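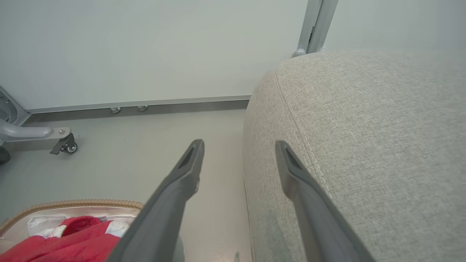
We get a lot of mail about the home-tidying collection at Drernness, and most of it comes from people who are thinking of lending us a few hours of their time and would like to know what they are getting into — which seems perfectly fair to us! The short version is that a person guides a two-fingered gripper through an ordinary household job, the small camera near the fingers records what the gripper meets along the way, and a learning system later studies a great many of these recordings. We like to work with everyday things and everyday clutter, so an open container with something red in it and crumpled white paper on top, set down near a piece of gray upholstery, is just the kind of corner we are happy to have in the collection. The longer answers follow, and they were last gone over on April 28, 2023.

Do I need any experience?

None at all. Some of our very best recordings come from people who had never touched the equipment before lunch. You'll have a practice period first, usually with Siham Saber, who is endlessly patient, and nothing from practice goes into the collection unless you ask us to keep it.

How long is a session?

A session is 40 recordings, with as many breaks as you like. Please do take them, and please bring a snack, as our kitchen shelf is not to be relied on.

What counts as one recording?

One job, from the moment you start moving toward the thing to the moment you let go of it and back away. Moving a shirt from a chair to a basket is one recording. Moving two shirts is two, even if you were enjoying yourself and wanted to carry on.

Should I move slowly?

Move the way you would if you were passing a cup of coffee to somebody you are fond of. Very slow recordings are full of little waits, and the system picks up those waits as if they were part of the job (we spent most of one August learning this, and our Prerau set still has a dreamy sort of pause before every grab).

What if I drop something, or bump the furniture?

Keep going! Pick it up again if you can do so without rushing, and finish the job. A recording with a recovery in it is worth a great deal to us. If you can't reach the item any more, end the recording and press the button marked "missed." Missed recordings are kept too, in their own folder, and nobody will think less of you.

Does it matter if the fingers touch a cushion or a wall?

A light touch is fine. Soft furniture gives a little, and we want the system to see plenty of work done close beside it. Do ease off if you feel the arm pushing back at you, and with hard surfaces please leave a bit more room than you think you need.

Why do you keep changing the room around?

Because a system that has only ever seen a basket in one spot will go looking for it in that spot forever. After every few recordings we shift the basket, swap the clothes, or turn a chair. Marcelino Vieira draws up the changes, and we ask you to follow his sheet even when it seems a bit odd. Paper, bags and other bits left in a container should stay there unless the sheet tells you to take them out.

How big is the collection now?

It holds 3558 finished recordings. Of those, 1169 are of clothing and other soft things, and 1189 are of kitchen items, with the remainder spread over toys, books and general odds and ends. We would dearly love more soft things — cloth folds differently every single time it is picked up, and there is really no such thing as too much of it.

Will my face or voice be in it?

There is no sound in what we keep. The camera rides low and looks out past the fingers, so faces seldom come into view, but Radoslava Hrnčiar goes through each recording before it is added and removes any with a person's face in them. You may ask her to take out your own recordings at any point before a release.

Can I record at my own home?

Not just yet. We ran a small home trial under the name Zultberg and learned a good deal from it, mostly about stairs and cats. If we do it again, everyone on the Mercado mailing list will hear first.

Who do I write to?

Amr Bennani looks after bookings, and Magdy Tazi is the one to ask about the equipment or about using the recordings in your own work. Either of them will pass your note along if it has landed in the wrong place, so don't worry too much about choosing.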